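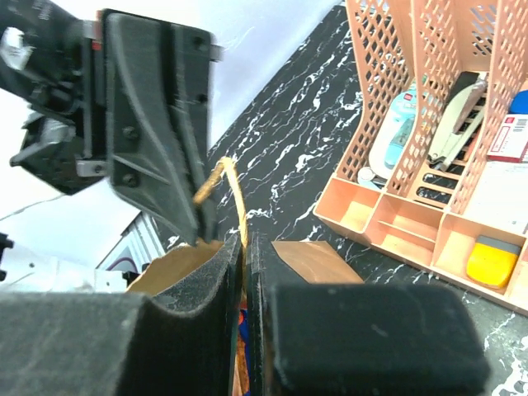 Both grippers on the twisted paper handle, wrist camera view.

Gripper Comparison Checklist, Elside Bench -- With My Comments
By the Stoten test desk
May 24, 2019
2 min read

I ran the Hwang fingers against our old Cideo set, same arms, same controller, same paper bag. Comments are mine, so argue with me if you like!

1. Fingertips clean and seated -- PASS
Wiped both sets first. One inner edge is worn and speckled. I'd still use it, but put a new pair on the June order.

2. Screws tight on finger plates -- PASS
Check the recessed ones twice (I've been burned before).

3. Tips meet evenly when closed -- PASS WITH NOTE
They close nicely on a paper cord. On thin card the Hwang tips drift a little, and I had to re-zero them after 20 cycles.

4. Holds a twisted paper handle -- PASS
My favorite test, because the cord is fuzzy and bends wherever it wants. Hwang held 23 lifts in a row with the force turned way down. Cideo needed more squeeze and left the cord flat.

5. Two-arm handover -- RETEST
Both arms on one handle is where it gets fun. The second arm comes in at a steep angle and those long ribbed plates take up a lot of room. Slow the approach to 20 percent and keep a thumb on the stop button.

6. Wrist camera view -- PASS WITH NOTE
Handle stays in view through the grasp, great. The fingers hide most of the bag though, so don't count on this camera for seeing what's inside.

7. Background contrast -- PASS
The veiny black marble pattern didn't fool the handle finder, which surprised me!

8. Clearance to the peach organizer -- OPEN
Too close for my taste. Slide it over before anybody runs the full 100 cycles.

9. Cables clear of the wrist -- PASS
Cycled both wrists end to end, no snags.

Still to do: item 5 with the new tips, then item 8.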